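How to clear your desk at the end of the day (in 20 minutes)

Quick one today. Been doing this since February, works in my office, should work in yours.

What you need: a trash bag, a damp cloth, a box for strays. Timer if you dawdle.

Step 1. Set the timer

20 minutes. Phone face down. Don't answer the last email, it'll be there tomorow.
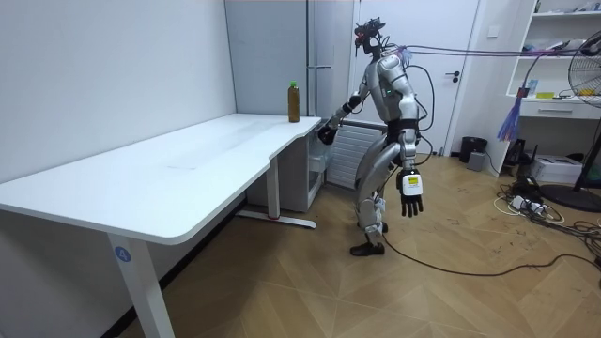
Step 2. Paper first

Three piles: file, shred, trash. Anything you can't decide on in 5 seconds goes in the box. I had 193 loose receipts in mine the first time. Never again. Subbarao Chettiar in the Kaimal office scans his as they come in, which is smarter, but I'm lazy.

Step 3. Drinks and small stuff

Half-finished bottles, cups, lids, snack tubs. All off. Rinse what can be rinsed, recycle the rest. Check the far corners, things get pushed back there and stay for weeks. 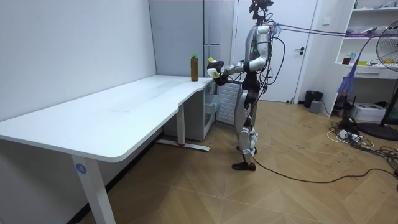

Step 4. Wipe down

Damp cloth, not soaking. Back edge to front so the crumbs end up in your hand and not down the wall. Keyboard upside down, couple of taps. Dry with a paper towel if your top stains easy.

Step 5. Put back only what you need for the morning

Notebook, one pen, charger. Max 2 things you're in the middle of. Everything else in a drawer or the box.

Step 6. Empty the box

Once a week, don't skip it. Mine went a month and I found a birthday card for Juraj Rusnák in there, stil unsigned.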